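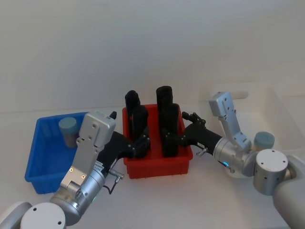

4. Sorting the containers into the bins

4.1 Before you start

Clear the table and wipe it with a damp cloth. The Paltora set needs a flat surface, and the bins should stand directly on it, without a mat. Wait until the table is dry before you put the bins down.

Check that you have the correct bins for your set. Sets supplied by Imora before July have bins without a rim number. They are used in the same way, but the lids from the later sets do not fit them.

4.2 Placing the bins

1. Put the red bin in the middle of the table, with the long side towards you.

2. Put the blue bin to the left of it. Leave a space of 40 mm between the two bins, so that your fingers can pass when you lift one of them.

3. Press lightly on each corner of the bin. If it rocks, turn it by half a turn and try again.

Note: The inside depth of both bins is 146 mm. Containers which are taller than this can be used, but then the bins can not be stacked.

4.3 Filling the red bin

1. Take the black cylinders two at a time and keep them upright.

2. Lower the first pair into one half of the bin. Do not let them drop on the last part.

3. Lower the second pair into the other half. The pairs may touch each other — this does no harm.

4. Look from the top. All cylinders must stand on the bottom of the bin and none may lean on the wall.

Caution: Do not lay the cylinders on their side. They roll, and the edge of the bin can mark them.

4.4 Filling the blue bin

1. Close the lid of each container completely. You should feel the lid become tight on the whole edge.

2. Put the containers with the pale teal lid in the blue bin, with the lid up.

3. If a container does not find place, leave it on the table beside the bins and use it for the next round. Do not push it in with force.

4.5 Lifting and storing

Lift each bin with both hands, from below. A full bin must not be carried by one wall only. The shelf should be at least 293 mm deep — on a shorter shelf the front of the bin stands over the edge.

Stack no more than 3 bins, and only when they are empty.

For a lost lid or a broken bin, write to the Imora parts desk in Clemorton and give the set number from the carton.

Text revised Sep 26, 2024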